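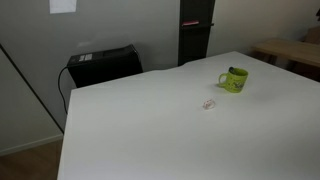
Photo: Genalyn Enriquez

Print this post | E-mail this post

I cleared the white table this month. It took most of a morning, and I got it down to a green mug and one crumpled wrapper before I stopped for lunch.

The table is the biggest thing I own. I bought it from Deok-su Sun when he gave up his studio on Herkier Street. He wanted 60 dollars and I paid 40, plus the cost of the van. It is a good surface for laying out patterns, and for years I hardly used it for that. Mail went on it. So did library books, a box of tile samples and a lamp I meant to rewire.

My method was simple. Everything came off and went on the floor of the next room. Then I wiped the top down with warm water and a little dish soap. I tried the Plinell spray on one corner first and it left streaks, so I went back to the soap. Only things I use on the table were allowed to come back. The rest had to find a shelf or leave the house.

The paper was the slow part. There were 158 sheets, counting the envelopes, and I kept 2. I know the number because I was scanning them and the scanner keeps a tally. Most were old statements from Drirnel, which I can get online anyway.

The mug is lime green, with a dark print on the side, and it stays. I drink my coffee at the table and I see no point in pretending I won't. The wrapper went in the trash.

The black box against the wall stays where it is too. I thought about moving it – there is room in the closet – but I would only have to move it back.

Genalyn thinks the table should go under the window now that it is light enough to shift. I would like that for cutting fabric in July, when the sun comes in until eight. We will try it once I have dealt with the floor of the next room.

Related posts
What I kept from the sewing box
Fixing a drawer that sticks
Poon shelves, one year on
A lamp I still have not rewired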